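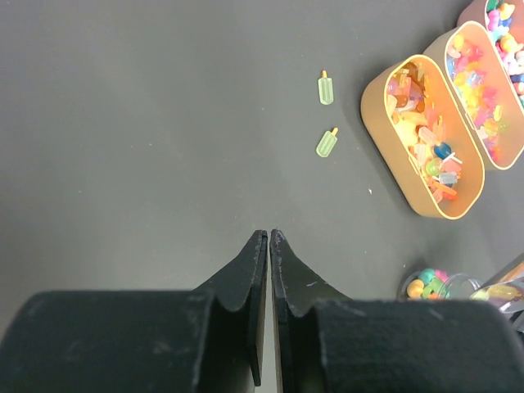
Written by the Sandance manual desk, Goodall Games
Last revised in March

Section 3: Moving a save from Cesbridge to Tullville

If you played Cesbridge, you can bring your old town into Tullville and carry on mismanaging it there. The transfer takes the map, the residents and your debts. It leaves behind your custom music and any building the new rules consider a fire hazard, so expect some gaps along the waterfront.

You need Cesbridge patch 18 or later. The patch number is in the bottom corner of the title screen, in the same gray as the background. We have heard the complaints.

Before you start

Both games must be installed on the same computer, and both must be closed. The Sandance launcher stays open. Have at least 2000 MB free on the drive where Tullville lives. The finished save is much smaller than that, but the converter likes to spread its papers out while it works.

CAUTION: The transfer overwrites whatever is in Tullville slot 1. It asks you once, politely, and then it does it. If slot 1 holds something you care about, open Tullville, choose Load, then Move to Slot, and put it somewhere else.

Making the transfer

1. Open the Sandance launcher and sign in with the account you used for Cesbridge. A second account with a better name will not find your towns.

2. Go to Library, then Tullville, then Tools. Choose Bring a Town Over.

3. Pick a town from the list. Towns are sorted by the date you last saved them, so the one you abandoned during the flood will be near the bottom.

4. Choose a difficulty. Cesbridge had four settings and Tullville has three, and the old Gentle setting becomes Normal. If you played on Gentle, you may want to read Section 5 (Loans) first.

5. Select Convert. The bar will move quickly to the halfway mark and then stop for a while. It is sorting out your roads. Leave it alone.

6. When the bar reaches 100 percent, select Finish. Closing the window with the X at this point throws away the converted town, and you get to do step 5 again.

7. Start Tullville and load slot 1. The first load takes longer than usual. Later ones are normal.

NOTE: Residents keep their names, jobs and grudges. Pets keep their names only.

After the first load

The game will be paused. Keep it that way until you have looked at the power menu. Cesbridge let a single windmill run a whole district, and Tullville has firmer views on the matter – most converted towns wake up in the dark. Place a substation next to each district office, then press Play.

Next, open the budget and check the bus fares. They always come across as zero. Your residents will be very happy about this for as long as you let it go on.

If something goes wrong

The town is missing from the list. Load it in Cesbridge, save it again under a new name, and quit to the desktop. Then go back to step 2.

The launcher says "Unreadable map." The town was probably made with mods. Turn them off in Cesbridge, load the town, delete anything that shows up as a pink box, and save.

The river runs uphill. This is a known fault on maps with a dam. It is cosmetic, and the boats have adjusted. To fix it, open the terrain tool, select the river and choose Reset Flow.

Your original Cesbridge save is left where it was. You can convert it again as often as you like, on any difficulty, into slot 1.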